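Falling Back in Love with My Ink Pads
October 29, 2014

Good morning, friends, and thank you for all the sweet comments on the last card. I read every one of them with my coffee, even the ones I am terribly slow about answering. I know I promised you the second half of the pumpkin gate-fold, and it's coming, but I have spent my crafting time this month on something far less glamorous and I want to tell you about it while it's fresh in my mind. I have been sorting, re-inking and swatching my ink pads. All of them. It took me 2 evenings and one very long rainy afternoon, and I enjoyed it so much more than I expected to!

Some background, for those of you who are new here. I started stamping when my youngest went off to kindergarten, and in those days I owned a black pad, a brown pad and a rainbow pad that my sister-in-law had given me, which turned to mud within a week. For years that was plenty. Then I discovered the little cube pads, and then the full-size ones, and then the ones that blend (oh my goodness, the ones that blend), and you can guess the rest. I had pads in a shoebox, pads in a cookie tin, pads in the drawer with the ribbon. I would be halfway through a background and need a soft dusty green, and I'd end up using the same bright grassy one I always use, knowing perfectly well the dusty one was in the house somewhere.

What got me moving was a card for Tiruwork Worku, who many of you know from the June swap. She makes those beautiful woven-paper panels and never uses a color that doesn't belong. I wanted to make her something in plum and gold, and I had three plums, as it happens, and every one of them was dry as toast. I stamped the sentiment four times and it came out looking like it had been left in a sunny window for ten years. I gave up and used a marker on the stamp, which worked fine in the end, but I was cross with myself.

So out they all came. I started with the Lornura pads, as those are the ones I use most. They are dye inks with a raised felt pad, and they do dry out if you leave them right side up in a warm room, which I had been doing. I know there is a long-running disagreement about whether you should store pads upside down. I have been on both sides of it. For the felt ones I've come around to keeping them flipped over, label down, and I put a second label on what is now the top. For foam pads I don't bother, and my pigment inks are so juicy that I leave them just as they come.
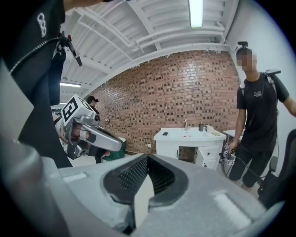 How do you tell whether a pad needs re-inking or is simply worn out?

Press a clean fingertip lightly in the middle of the pad, and then press it on scrap paper. If you get a faint but even print, the pad just needs ink; if the print is blotchy and the surface feels hard or fuzzy even after you've added a few drops and let it sit overnight, the felt has had its day and it's time for a new one.

I did that test on every single pad and made three piles on the dining table, and my husband very kindly ate his supper off a tray for the duration. The good pile was bigger than I'd feared. The needs-ink pile was enormous. The goners I am ashamed of, and I won't tell you how many still had the price sticker on.

Now, re-inking. I used to do this very badly. I would squeeze a big puddle right in the center, clap the lid on and hope, and then the next time I opened it I'd have ink up to my elbows. What works for me now is a row of tiny drops along each long side and a zigzag down the middle, and then I spread it with the back of an old plastic spoon, pushing down gently so the felt drinks it up. Then the lid goes on and I leave it until the next day. If you stamp right away you get that awful blobby outline, especially with detailed images, and you'll think the ink is bad when it only needed its sleep.

A few of my re-inkers had gone thick. The Wieser ones were the worst, and I'm sorry to say it because I adore their colors, particularly that smoky blue. I rolled the bottles between my palms for a minute or so each and that loosened most of them up. One had sealed itself shut and I opened it with a pin, pointed away from me, thank heavens, because it spat. The kitchen towel with the sunflowers is now a kitchen towel with sunflowers and a good deal of smoky blue.

After all that came the fun part, which was swatching. I cut down some white cardstock into little tags, punched a hole in the corner of each, and on every one I put a plain solid stamp, a bit of fine-line stamping, and a smear of ink pulled out with a damp brush so I can see how it behaves with water. On the back I wrote the name, the brand and the date I re-inked it. They hang on a big book ring in color order, and I have fanned through them so many times that the corners are already soft.

You really do need to see them on your own paper, and I can't say that strongly enough. The color on the lid is a suggestion at best! I had two corals that looked identical in their cases, and on paper one of them is practically orange and the other is a lovely dusty rose. My Jodia "Wheat" turned out so close to my vanilla cardstock that you could hardly read it, and I've moved it to the bin I use for tone-on-tone backgrounds, where it is perfectly happy.
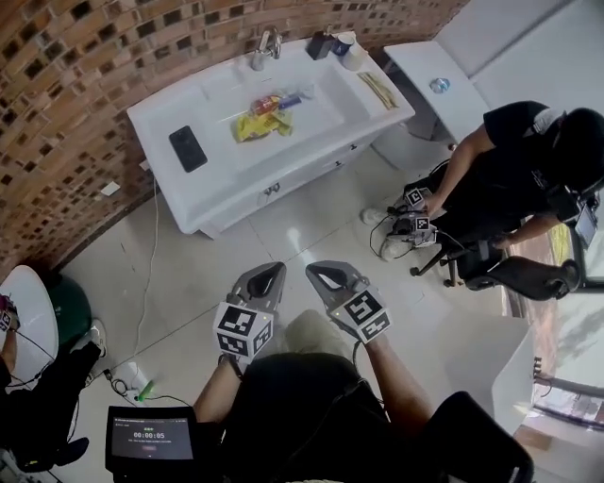

I also found a few combinations I'd never have tried without the tags side by side. The smoky blue with a mustardy gold is just gorgeous, very autumn without a pumpkin in sight. Dusty rose with a deep forest green made me think of Christmas at my grandmother's, and I've got a batch of cards planned around that pair. And the plum, now that it's properly inked and rested, with a little warm gray shading behind it. Tiruwork, if you're reading, you are getting a second card whether you want one or not.

Blending was the part I was most nervous about. I had always rubbed in circles straight off the pad with the foam applicator and ended up with those hard little half-moons where the foam first touched down. A lady at the shop where I buy my adhesive told me to start off the edge of the paper, on the craft mat, and work my way in as though I were sneaking up on it. What a difference. I start with the lightest color and cover more than I think I should, then the middle color, then the dark just at the corners, and then I go back over the joins with the lightest again. The Brisa brushes are softer than foam and I do like them for big skies, but for corners and small tags I still reach for the foam.

I tried it on four kinds of cardstock. The smooth heavy white was far and away the nicest. The textured one looked speckled, which would be sweet for snow, so I've tucked that sheet away for December. The cheap stuff from the office supply store pilled up like an old sweater and I threw it out.

As for where everything lives now, it isn't fancy. I wanted one of those rotating towers and talked myself out of it, and instead I used the shallow drawers that came out of my mother's sewing cabinet. Each drawer holds one family of color. Reds and pinks on top, then the yellows and oranges, greens, blues and purples, and the neutrals at the bottom, which I realize is silly given how often I use them. I'll probably swap them around by the weekend. The re-inkers stand upright in a muffin pan in the bottom of the closet, where it's cool and dark, and the cookie tin has gone back to the kitchen where it might even hold cookies.

I do still have questions for those of you who have been at this longer than me. Does anyone know a good way to clean yellow pads? Mine have all picked up smudges of black from careless stamping, and I've tried dabbing them with a damp paper towel, which helps a bit but leaves a shadow. I've heard of scraping the top with an old gift card and I haven't been brave enough. I'd also love to know if anybody has had luck labeling the short ends of the cube pads. My label maker tape peels right off, and the round stickers are a hair too wide.

Blog candy, before I forget! I ended up with duplicates (of course I did), and I've put together a small bundle with two barely used pads, a foam applicator with spare pads, and a stack of blank punched tags so you can start your own ring. Leave a comment telling me your most-used ink color and I'll have my husband draw a name out of his hat. I'm happy to mail anywhere, so don't be shy if you're overseas.

The pumpkin gate-fold will be up next, I promise. The base is scored and the vines are cut out, and all I have left is the little door latch, which keeps popping open because I made the tab too short. I'm going to try a slightly longer one tonight with a thinner paper.

Hugs, and happy stamping!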